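Over the Range, Under the Code: A Ventilation Inspector on Kitchen Air

The Grustham building department reviews nearly 500 kitchen permits a year, and its senior mechanical inspector reads the ventilation sheet first. He has held the job for 15 years. We spoke at his office in April, with a stack of marked-up plans between us.

His main complaint is duct length. "A fan is rated on a test stand with almost no resistance," he said. "Then it gets installed with three elbows and a flexible run through a joist bay, and the owner believes he still has the number on the box." On a recent remodel in Godenance he measured flow at the wall cap of a unit sold as 600 cubic feet per minute. The reading was 83. The damper had been screwed shut by its own mounting fastener.

He does not regard this as unusual. Sheet metal screws through the first duct collar are the defect he writes up most often, followed by exhaust that ends in an attic.
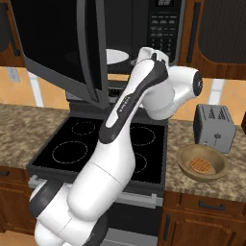

A range with the microwave mounted over it, door open.

Combination units get particular attention in his reviews. Many leave the factory set to recirculate, and converting them to outside exhaust means pulling the blower and rotating it before the unit is hung. "If the installer skips that step, the duct is connected to a closed face," he said. "The fan sounds normal. Grease goes through the filter and back into the room." He asks applicants to state the blower position on the permit drawing, a requirement the department added after a run of failed inspections in the Warnholm subdivision.

Capture area is the second item on his list. A hood should reach far enough forward to cover the front burners, and most microwaves do not. He advises clients to cook on the rear burners when searing or frying, and to start the fan several minutes before the heat. "The plume needs somewhere to go before it forms," he said.

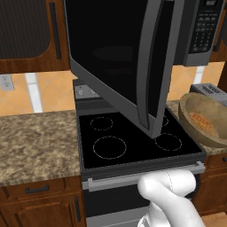
Makeup air is where he expects the next round of code changes. A tight house with a strong exhaust fan can pull combustion gases back down a water heater flue, and he tests for this with every exterior door closed and every exhaust device running. Mounting height comes up in the same visit, and he checks it with the appliance door open as well as shut. A door that angles down over a glass cooktop takes up space that the clearance table does not count. He wants owners to see that before they choose a location, particularly if a shorter person will be lifting hot dishes over the burners.

Asked what he would put in his own kitchen, he named a plain canopy hood with rigid round duct, one elbow and a backdraft damper he could reach by hand. The local supplier, Huang, stocks the duct in galvanized steel. He seals the joints with mastic and leaves the foil tape on the shelf.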